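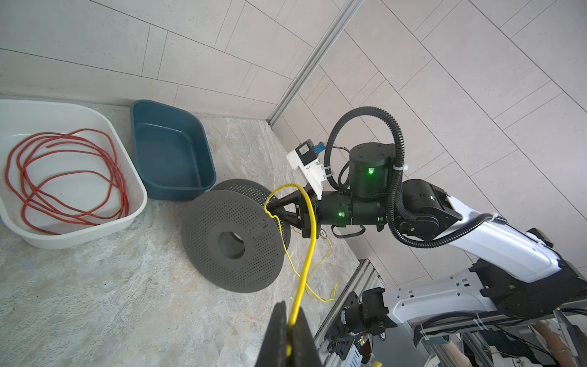 Last updated: March 24, 2026

So I ripped out the sweater. The whole thing, both sleeves, the collar I was so proud of, everything! If you've been reading since June you know the one I mean (the green Weltura cardigan that was going to be done by my birthday and then by Thanksgiving and then by "winter"). It had a lovely back. The front was wide enough for me and a friend.

I knew something was off by the armholes, and I kept going anyway, because I was watching a show and my hands were happy. That's my big flaw as a knitter. I will happily knit the wrong thing for six weeks if the couch is comfortable. 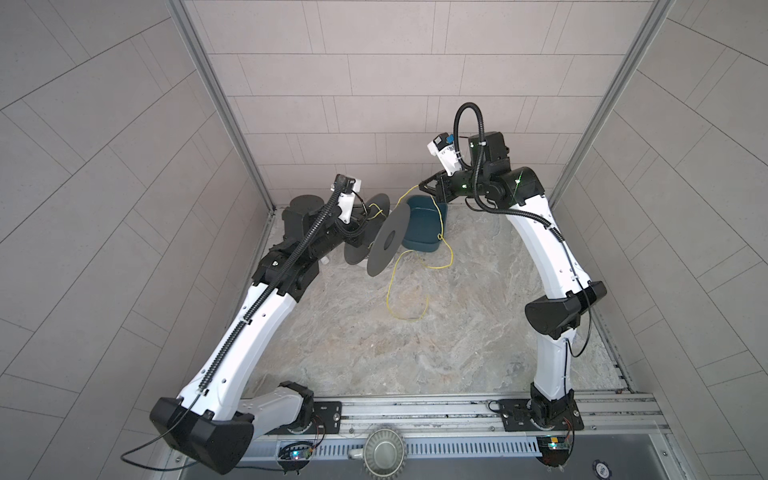
The gauge was the trouble, of course. I did make a swatch, before anybody writes in, but I made it on my bamboo needles and then switched to the metal ones when Dinero chewed the tip off the left bamboo. (He's fine. He's a terrible dog and he's fine.) Metal needles are slippery and I knit looser on them, and by the time you get across a whole chest that's inches.

Baoshan Liang from my Thursday group looked at it and asked, very kindly, whether it was meant to be a cape. We both laughed until I had to put my tea down. Then she held one end of the yarn and I pulled, and I'll admit that part was fun. It makes a little zipping sound! You get through a month of evenings in the time it takes to finish a muffin.

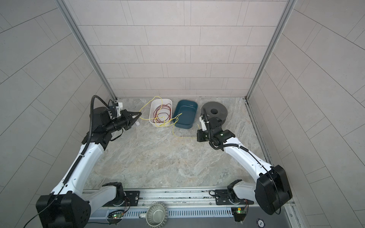
Washing the yarn afterward is the step I always want to skip. Zurkano wool is springy to begin with, and once it's been a sweater for a while it comes off all kinked, like ramen. I just let mine drop where it wanted, so it ended up a lot like that loose coil of thin dark red wire piled in the white bin, only green and with dog hair in it. Please don't do that. Wind it around a chair back as you go and tie it in four places with scrap cotton, and you'll save yourself a whole Sunday of picking at knots. I had one knot so bad I gave it a name, and then I cut it.

Anyway, it soaked overnight in cool water with a drop of wool wash, I rolled it in a towel and stood on the towel, and it hung over the shower rod for two days. Nearly all the kinks came out. I weighed it and did the math and I've got some 900 yards to work with, which is plenty for a vest and a hat, and Kwon has a vest pattern that only wants 729. No sleeves! I can't tell you how good that sounds right now.

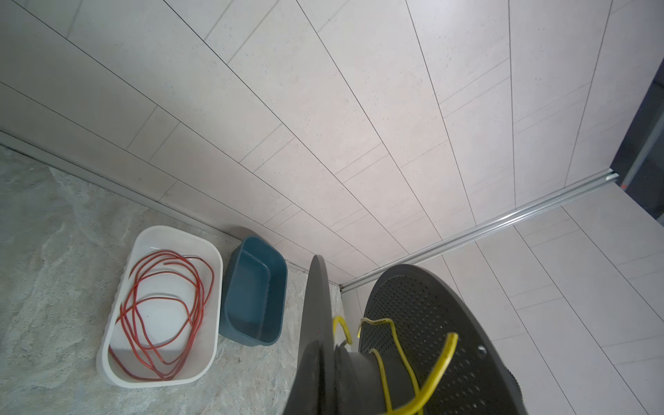 Issue 154

I cast on last night, on the metal needles this time, with a swatch made on those same needles and washed and everything. It's a plain rib for the first 2 inches and then a little leaf panel up the middle. Baoshan has promised to look at it before I get to the armholes. Dinero is not allowed on the couch until it's finished, or at least until I get up to make tea.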